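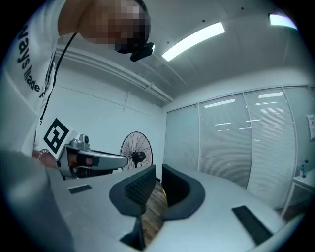
Packing and sorting help wanted, mornings, starting in November

Hi! I'm Emmett Kowalczyk and I run the packing room at Clindby, the secondhand kitchenware shop on Brannigan Street (go in past the loading door, up the ramp, and we're on the left). I'm looking for 3 people who like working with their hands and don't mind spending a morning leaning over a table full of other people's cups.

The work goes like this. Boxes come in from house clearances and we open them, sort what's inside, wipe it down, wrap it and pack it again for whoever ordered it. Some days it's all plates. Some days it's a drawer somebody tipped straight into a carton, and you get to work out which lid goes with which jar (I love those days, my sister thinks I'm nuts). Last month we sent out 922 parcels and I'd like to stop taping them up at dinner time!

You don't need experience. I'd much prefer someone steady who picks things up gently and puts them down gently, and who'll tell me when something is chipped. You'll be bending and reaching a lot, so think about your back before you write. The boxes we lift are mostly small, and there's a cart for the rest.

Wear whatever you like. An old T-shirt is fine, sneakers are better than sandals. Long necklaces tend to catch on the tape dispenser, so tuck those in.

Hours are 7 in the morning until noon, and you can take two mornings a week or all five. We stop for coffee halfway through and it's decent coffee. I pay by the hour, same rate for everybody, every two weeks, and your first morning is paid too even if you decide it isn't for you. Please ask me for the rate when you write, I'm happy to tell you up front.

If you've used Flarkance for printing labels, great, say so. If not, I'll show you, it takes ten minutes and then you'll be as annoyed with it as I am.

To apply, drop a note in the box by the loading door or mail it to Clindby Packing Room, 1282 Brannigan Street. Give me your name, a phone number, the mornings you can do, and a line or two about something you've packed, moved or put in order. A garage counts. So does a spice rack.

I'll call everyone back, usually in the afternoon once the truck has left.

Emmett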